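Rules for Robots That Share a Room With People

When you walk through a room, you follow rules without thinking about them. You don't run into the table. You step around your little sister. If somebody shouts "Stop!", you stop.

A robot doesn't know any of that unless people build it in. So engineers write rules down, and other people check that the robot follows them. When a lot of companies agree on the same rules, the rules are called a standard.

What is a standard?

You already use standards every day. A light bulb from one store fits a lamp from another because both companies agreed on the size of the screw part. Standards for robots work the same way, but many of them are about safety. They say things like how a robot should stop and what its instruction book has to tell you.

Some standards are for factory robots, which often work behind a fence. Others are for robots that move around near people, and those need different rules. A home or an office has no fence. It has chairs, bags, pets and people who change their minds about where they are going.

Look first, then move

A good rule for any robot that moves around indoors is to check the space before doing anything. Where does the floor end? Is there a desk leg in the way? Is there enough room to turn? A tabletop can be tricky, as it sticks out farther than the legs that hold it up. A robot that only looks for things on the floor might roll under the edge and bump its upper half.

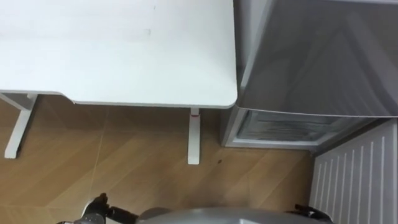 Arms need their own rule. A robot with two arms is wider when it reaches out than when it holds them close. In the Stalholm workshop, where children help write robot rules, the house rule is "arms in before wheels on." The robot has to pull its arms close to its body before it drives anywhere. It also has to drive slowly near furniture, and more slowly still near people.

The stop button

Every robot in the workshop has a big stop button. Pressing it cuts the power to the motors. Two things matter about a stop button:

It must be easy to reach.

It must work every time, even if the robot's computer is confused.

After the button is pressed, the robot must not start again by itself. A person has to look around, make sure everything is safe, and then switch it back on.

How do people check?

They test, and they write down what happened. The workshop's practice robot, Gomoner, has a logbook with 116 pages. Its test list has 56 checks. One check is to put a soft block in its path and see whether it stops before touching it. If a check fails, the robot stays parked until the problem is fixed and the check is done again from the start.

Rules you can follow

People have a part in this too. If you ever visit a place with a moving robot:

Ask a grown-up before you go near it.

Stay out of reach of its arms, even when they are still.

Keep bags and toys off the floor where it drives.

Find out where the stop button is.

Don't stand behind it – it may not be able to see you there.

Try it yourself

Pick a room at home and pretend you are writing rules for a robot that will work there. Walk around slowly and write down everything it could bump into. Get down low and look again, and you will probably find things you missed. Then write three rules for the robot and one rule for the people in the room.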